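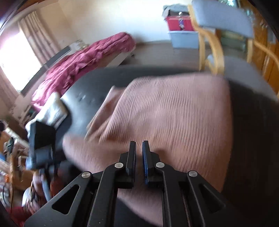 A pink ribbed cloth and a hand-held gripper at the tabletop stage.

SKITENT ASKS WHETHER A MACHINE CAN DO THE LAUNDRY YET, AND ANSWERS "NOT YOURS"

FLEKATTHORPE, Wednesday – Skitent today released the first results from Gastura, its program to teach machines the household chores people have been putting off for centuries. The short version: please keep your laundry basket.

Gastura learns from 4,000 short demonstrations in which people handle cloth and socks with hand-held grippers, in ordinary rooms with ordinary furniture in the way. Trained on those, our test arm picked up a single sock in 85 percent of attempts. Matching it with its partner is harder. The arm has so far managed 2 pairs in one afternoon, and we were very proud of both.

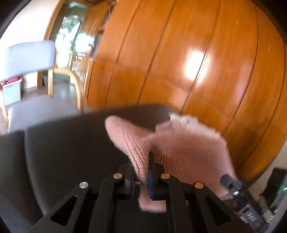
Skitent News – Issue 2 – Page 4

A sock has no fixed shape, so every grasp is a new problem. Towels are going better. Fitted sheets are not on the schedule.

Our partner Motaung will run the next round in August, adding 800 demonstrations of folding and sorting. Skitent has no product to sell and no launch date to announce – anyone with a full hamper should make other plans for the weekend.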